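Sosmont Cup

The Sosmont Cup is a knockout soccer competition for amateur and semi-professional clubs affiliated with the Sosmont District League. It is played each year between the fall and the end of May. The competition is open to senior clubs only; reserve and youth sides enter separate tournaments under their own rules. Drummond Athletic are the current holders.

History

The competition grew out of a charity match between Drummond Athletic and Flarkance Rovers. The match drew clubs from outside the two towns in its second season, and a preliminary round was added to bring the field down to an even number. Early ties were decided by replay with no limit on the number of matches. One first-round tie between Flarkance Rovers and Clodeveo Town went to 4 matches before Clodeveo won by a single goal.

Replays were later limited to one per tie and then dropped for all rounds before the semifinals. The two-legged semifinal was tried for three seasons and abandoned after clubs objected to the travel. Semifinals have since been single matches at a neutral ground.

Format

Entries are divided into two groups according to league position in the previous season. Lower-placed clubs enter in the preliminary round. The remaining clubs receive a bye to the first round, where the draw is no longer seeded. The first club drawn plays at home unless its ground fails inspection, in which case the tie is reversed.

A match level after 90 minutes goes directly to penalty kicks, except in the final, where two 15-minute periods of extra time are played first. A player who has appeared for one club in the competition may not appear for another in the same season – this applies to substitutes only if they enter the field.
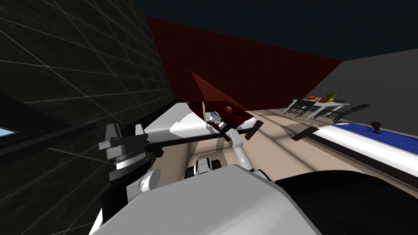
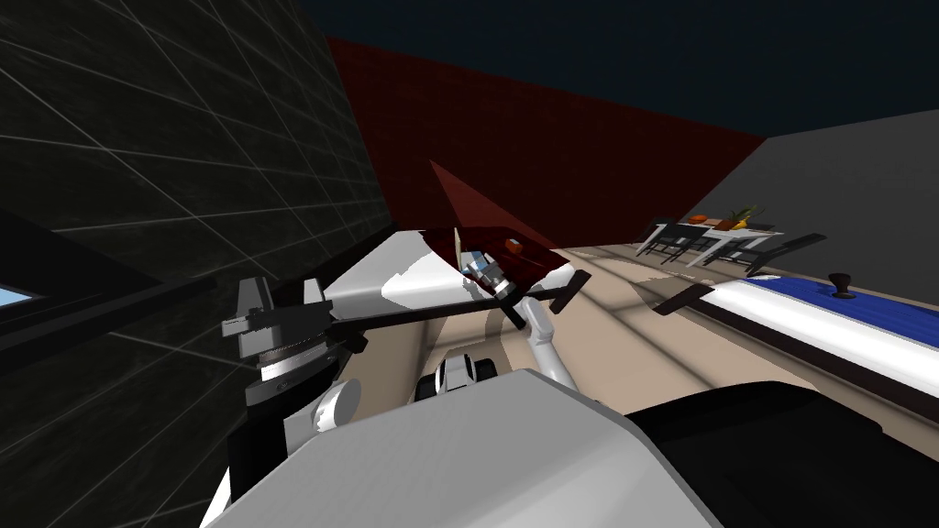

What happens if a cup tie is abandoned before full time?

The tie is replayed in full at the same ground, unless one of the clubs caused the abandonment. In that case the competition secretary may award the tie to the other club.

Venues

The final is held at the Clodeveo Ground, which has one covered stand with 376 seats and standing room on the other three sides. It replaced the Mill Lane ground at Flarkance, where poor drainage had forced two finals to be moved at short notice. Floodlights were installed before the move was approved. Semifinals are assigned after the draw, and no club may host a semifinal in which it is playing.

Records

Drummond Athletic have won the cup 13 times, the most of any club. Flarkance Rovers have lost more finals than any other side, including three in a row. The leading scorer in the competition is Keir Galbraith, a forward who scored 53 goals in two spells with Drummond. His total includes penalties taken in normal play and excludes those in shootouts.

Rule changes

A revised set of rules was adopted in March 2026. It raised the number of named substitutes from five to seven and allowed clubs to use all of them in the final. The registration deadline was also moved – players must now be registered before the first round rather than before the quarterfinals. Goalkeepers signed on an emergency basis are exempt from the deadline.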